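News > Migration & Community > Press releases

Closby opens its doors to newly arrived families with a legal advice and language program

CLOSBY, November. Families waiting on asylum decisions in Closby will be able to get free legal advice, English lessons and help with school enrollment under one roof, thanks to a new program run by the Undemell Refugee Network. The program is called Moulin, after the street where it is based, and it opens to the public this month.

Moulin brings together services that until now were spread across the county. A parent who needed help with a work permit had to go to Plendach, and English classes were held at the other end of the bus line. We heard from so many people who missed appointments simply because they couldn't be in both places, and we are delighted to be able to change that!

The network supported 612 people last year, 205 of them children. Most were waiting for a first interview, and some had been waiting so long that their children had started and finished elementary school in the meantime.

"People come to us with a folder of letters they're afraid to open," said Omprakash Bhatia, director of the Undemell Refugee Network. "We sit down and open them together. I've loved this work for years and I have never been as excited about it as I am this month."

Legal advice is given by accredited representatives, by appointment, and interpreters can be booked in 20 languages. English classes run in the mornings and again at 6:30 p.m. for people who work or look after children during the day. There is no charge and no one has to show proof of status to join a class.

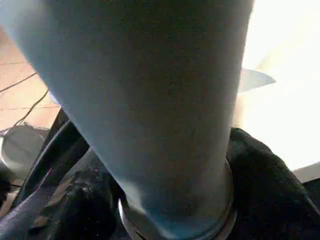
The beginners' classes stick to everyday words, the kind you need at a pharmacy counter or a parent-teacher meeting. Learners work in pairs, and the teachers like to start with plain objects and build up from there. By the second month the same pairs are practicing phone calls to a landlord.

A welcome fund of 3000 dollars, raised by congregations in Closby and Plendach, will cover bus fares to hearings. Families can apply at the front desk on the day they need it.

Moulin is open to anyone in the county with a pending or refused claim, and to relatives who are helping them. Reporters who would like to visit a class or speak with Mr. Bhatia can contact the network's press office.

We use cookies to understand how visitors use this site. By continuing to browse you agree to our cookie policy. Accept | Settings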